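Category: Tools and Methods > Data Collection Hardware

4. Field Evaluation of the Drarer Hand-Held Gripper Kit

4.1 What was delivered

The Drarer kit is sold by Grakent as a complete set for recording manipulation demonstrations without a robot arm. For our evaluation we ordered the standard version. It came in one hard case and contained two hand-held grippers with cameras, one set of spare finger pads, a charger with two cables, and a printed sheet for calibration. The recording software is downloaded separately after the order is confirmed. A paid service for cleaning and cutting the recordings, called Mohamedi, is offered together with the kit. We took this service for one part of the data only, so that we could compare it with our own manual cutting.

Assembly was done by the second author with only the paper guide. The guide is short, and in general it is clear. One step, the fastening of the finger plates, is shown with a drawing of the older version, where the holes are placed differently. We lost some time on this step and we would advise Grakent to change the drawing. After the plates were fixed, the trigger moved evenly and we found no play in the joint.

4.2 Place and objects

Most reviews of such kits are made in a laboratory, on a table prepared for the test. We wanted to know how the kit behaves where the background is busy and the light is mixed, so we worked in a café seating area with large windows and many small ceiling lights. The things on the table were ordinary ones, among them a pale green mug and a plastic bottle with a blue label. We did not remove papers, plants or cushions, and we did not cover any surface that shines.

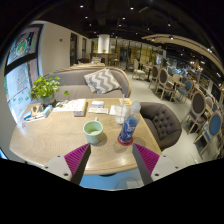 Page last updated: November 2024

The view of the camera is very wide. Both jaws stay visible in it, together with the table and a large part of the room behind. This is an advantage for localization, because the software can find many fixed points on walls and ceiling even when the hand is close to the object. It has also a cost. Straight edges become strongly curved toward the border of the image, and small objects on the far side of the table occupy few pixels. A model which must read small print, or decide between two similar packets at the far end, will not get enough from this camera alone. Grakent offers a second lens with narrower view, but it was not available in our delivery.

4.3 Procedure

In total 11 operators used the kit. None of them had recorded demonstrations before. Each operator received 15 minutes of instruction, then practiced freely until he or she felt ready, and then recorded the tasks in a fixed order. The tasks were simple: grasp the bottle and lift it, put it down at another point of the table, move the mug by its handle, and push a flat packet to the side. We kept 742 recordings after removing those in which the operator stopped the camera by mistake. The stop button is on the same side as the thumb, and this mistake was made by almost every operator at least once.

For every recording we noted three things: whether the software could recover the path of the hand, whether the fingers remained visible during the whole grasp, and whether the operator wished to repeat the attempt. The last point is subjective. We include it because a kit which makes people repeat their work is expensive in practice, even if the files are technically correct.

4.4 Grasping the bottle

The bottle was the object on which the operators disagreed most. It is narrow in comparison with the opening of the jaws, it is smooth, and the wall gives way when it is pressed. Operators who closed the trigger quickly often saw the bottle turn before it was held. Those who closed it slowly, and who approached from low on the body where the label is, had less trouble. We did not give advice about this during the recordings, and the difference between operators is therefore present in the data.

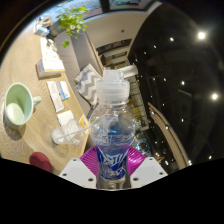

Figure 4. Bottle held between the two fingers. The ribbed magenta pad is visible behind it.

The pads deserve a separate remark. Their color is strong and is seldom found in a normal room, which makes it easy to separate them from the object with a simple color threshold. We used this for the estimation of the finger opening and it worked well in most recordings. In strong light from the window the threshold had to be adjusted by hand. The software has a slider for this, but the value is not saved with the recording, only with the session, and so it must be written down elsewhere if the light changes during the work. Nyokabi Waweru kept these values in a paper notebook, and without this notebook we could not have processed the second half of the material.

A second difficulty is transparency. With a clear object, the edge of the object and the edge of what is behind it are mixed in the image, and the automatic marking of first contact is then unreliable. In our data the software set the moment of contact too early for the bottle more often than for the mug. Grakent mentions this limit in its guide, in one sentence near the end. In our opinion it should be mentioned on the product page, as drinking bottles are a very common choice for a first experiment.

4.5 The cutting service

Recordings are sent to Mohamedi by upload and come back as separate clips with start and end marks. The clips were returned to us after 15 days, which is longer than we expected from the offer. The quality of cutting was good. Where we disagreed with a mark, it was usually at the end of the task: the service cuts when the fingers open, while we cut when the hand has moved away. Neither choice is wrong, but a user who mixes clips from the service with clips cut at home should decide on one rule before training. The service has no setting for it. On request by e-mail, the rule was changed for us without additional payment.

We cannot compare the price directly with the Fondbridge kit that we used in our earlier work, because Fondbridge sells the grippers and the software under one license and Grakent does not. For a small group that needs two grippers and does its own cutting, Drarer was the simpler purchase. The spare pads are sold only as a pair.

4.6 Comfort and fatigue

When the jaws must be held upright around a tall object above the table, the wrist is bent and the weight of the camera lies in front of the hand. Most operators asked for a pause during the bottle tasks and not during the others. Standing was preferred to sitting by all operators except one. We recommend short sessions, and a table that is not higher than the elbow of the person recording.

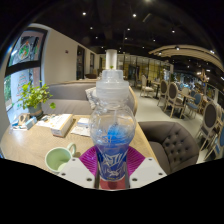 Idrisa Owino, reading a draft of this section, objected that the wrist problem belongs to the task and should not be charged to the kit, since any gripper of this type would be tiring if it is always brought to the bottle from the same side. He asked also why we had not turned the handle by ninety degrees, which the Drarer permits with one screw. The objection is fair. We tried the turned handle afterward with two operators only. Both found it lighter, but one of them could no longer reach the trigger fully with the forefinger. We report this without drawing a conclusion from it, and the results in 4.4 refer in all cases to the handle in its delivered position.

Related items
- Section 3: Calibration of wide-angle cameras on hand-held grippers
- Section 5: Training results with and without the Mohamedi clips
- Fondbridge gripper set: notes from our earlier study
- Supplement: Instruction text given to operators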